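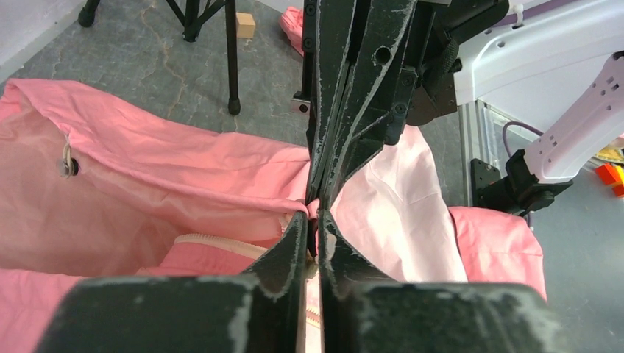 Visits > Workshops > Open days

Share (5) | 3 comments

A day at the Adine open workshop

I'd been meaning to get to one of these for ages, and when the email came round offering a place on Sunday, November 6, 2022, I replied before I'd even checked the trains. (I should have checked the trains. Two changes and a rail replacement bus, and I had my sandwich for breakfast.)

Adine is a small outfit at the far end of a trading estate, past a tile warehouse and a place that does windscreens. They test grippers for people who can't decide which gripper to buy, and twice a year they let the rest of us in to have a go. You sign a form, you get a sticker with your name on it, and then you're pretty much left to wander between the rigs and ask whatever you like. My sort of day out!

Estela Carrasco was running the floor. She used to work on packing lines and she has very firm opinions about fingertips, which she'll share with you at length if you stand still. The first one I got was that most people ask how hard a gripper can squeeze when they ought to be asking what it does in the last few millimetres before it closes. I wrote that on my hand as I hadn't found my notebook yet.

The thing they were all excited about was cloth. I'd gone expecting boxes and bottles, and there were some of those on a bench by the door, but cloth was what drew the crowd. The main test piece was a big pink fabric item with a zip and a metal eyelet with a bit of cord through it, all heaped up in folds on the concrete, and the job was to pick up a fold near the zip and keep hold of it. Sounds like nothing. I'd have said a child could do it, and of course a child could, that's rather the trouble.

They had three sets of fingers to compare. The first were what Estela called the old faithfuls, big matte black ones with wide flat pads, and by the look of them they'd had a hard life – pale scuffs all along the edges and worst of all near the middle where the two sides meet. I asked if the wear mattered and got a proper answer, which was that it depends what you're gripping. On a carton she'd have swapped them already. On fabric she was in no hurry, and she wanted to see the numbers from the new set first.

The second set came from Hellell and were softer, with a rubbery skin that gave a bit when you pressed it. Lovely to touch. They picked up the flat parts of the cloth beautifully and then got in a terrible muddle at the zip, where one side of the skin kept catching on the teeth and dragging the whole lot along the floor. The third set, from Kramer, were thin and a bit like tweezers, and very good at getting under an edge, but they let go as soon as the cloth had any weight hanging off it. I watched that happen so many times I started making the little noise you make when someone drops a plate.

So back to the old faithfuls, and I must say they were the ones I liked watching. They come down with the pads flared out either side, the tips close, and you get this narrow little peak of fabric standing up between them with the rest pulled tight and sloping away both sides. When the zip runs right into the pinch the tips have to shut just next to it, so there isn't much room for error. I'd assumed you would want to stay well clear of a zip. Estela's view is that the zip is a landmark, the camera can find it when every other bit of pink looks like every other bit of pink, so you may as well aim beside it.

Which brings me to the cameras, and Ka-ming Fu, who looks after them. He had the view from the wrist camera up on a monitor and let me sit next to him for a good long while. It's an odd view when you're not used to it, as the fingers fill the whole bottom of the picture and you feel as if they're your own hands. The big question for the afternoon was whether to keep the camera at the wrist or put one on a post looking down. Ka-ming is a wrist man. He says the overhead one is marvellous until the arm gets in the way, and the arm gets in the way at exactly the moment you care about. Against that, the wrist camera has a gripper body stuck in front of it the entire time, so anything directly behind is half hidden. Somebody behind me asked why not use both, and he said yes, and who's paying.

He'd done 300 grasps with the worn fingers over the previous fortnight, and 128 with the Hellell set before they stopped to fix a torn skin. He wouldn't give me a percentage for either, as the cloth hadn't been laid out the same way each time and he didn't think it was fair to compare them yet. I was a bit disappointed as I'd wanted a nice figure to bring home, but I could see his point. They're going to do it again in January with a proper routine for how the fabric gets dropped.

Then I got my turn! They've got the arm on a Zenden controller, which is a handheld thing with a trigger, and you squeeze and the fingers squeeze. I had five goes. First go I closed on thin air, a good inch above the cloth. Second go I went straight into the floor, quite gently, and there was a polite beep. Third I got a fold and was so pleased with myself that I let go of the trigger. The fourth was rotten. The fifth held, right beside the zip, and I kept it there until my finger ached and Estela said I could put it down now.

What I hadn't expected was how much you miss feeling anything. The trigger has the same springiness whether you've got hold of one layer or four or nothing at all, so you end up staring at the creases to work out what's going on. Tight creases running away from the tips, good. Floppy, bad. The lad after me had played a lot of video games and was miles better at it, though he did catch the zip twice.

The practical bits, if you fancy going. It's free but you need to book, and the floor is bare concrete and chilly, so wear thick socks. Tea is from an urn and you'll want it. There's parking at the front by the tile place. Closed shoes are compulsory and they do check, a chap in sandals had to borrow some wellies. Take a notebook, and ask Ka-ming to show you the lighting trick with the paler side of the fabric, which I didn't follow well enough to explain here.

I've put my name down for the January one and I'm told there'll be a fourth set of fingers by then. I'm also getting a lift this time.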